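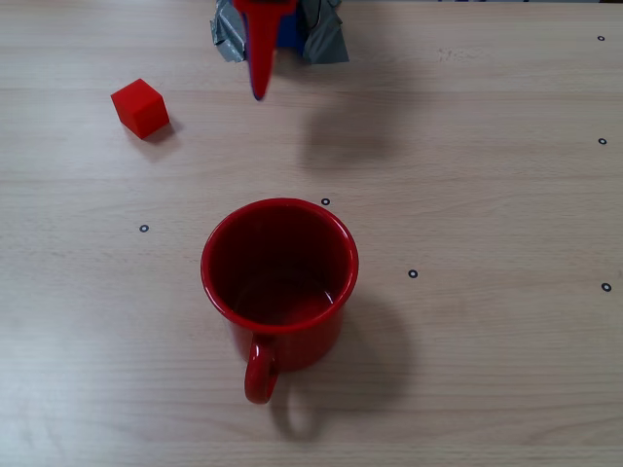

Figure 3. Red gripper finger above a light wooden tabletop.

3.2 Guest-reported distance and measured walking distance

Listing texts for mid-range hotels nearly always state the distance to a transit stop, and the figure is usually a straight line. To see how far such figures depart from what a guest walks, we collected the English-language listings of 158 hotels in the Stelau district and its two neighboring postal areas. Listings were taken from the Noker booking portal in March. Hotels with no stated distance to a rail or tram stop were dropped before sampling, as were hostels and serviced apartments with no front desk.

For each hotel, the walking route was measured from the main guest entrance to the nearest open entrance of the named stop. Where a listing named a line but no stop, the closest stop on that line was used. Routes through parking garages, private courtyards and shopping arcades that close at night were excluded. Crossings were allowed only at marked points. This last rule matters most along the Llorente ring road, where a hotel may face the stop directly and still require a detour to the next signal.

The stated distance was shorter than the measured one for most properties. The median shortfall was 17 percent. Hotels on the river side of the ring road showed the largest gaps, and the gap did not vary clearly with star rating. Chain properties gave slightly better figures than independent ones, but the two groups differ in location and we do not read much into this. In 24 listings the named stop was not the nearest one; the hotel had named a better-known interchange farther away, and the measured route was taken to the stop as named.

Rounding accounts for part of the shortfall. Distances under one kilometer were typically given to the nearest 50 or 100 meters, and rounding down was more common than rounding up. Listings that gave walking time instead of distance were converted at a fixed pace of 80 meters per minute — a value that may be too fast for guests with luggage — and are reported separately in the appendix.

A second pass covered 30 hotels whose texts also appeared on the Stasia portal. Wording differed between the two sites, but the distance was the same in all but a few cases, which suggests that both draw on text supplied by the property. We therefore treat the portal as a minor source of error in what follows.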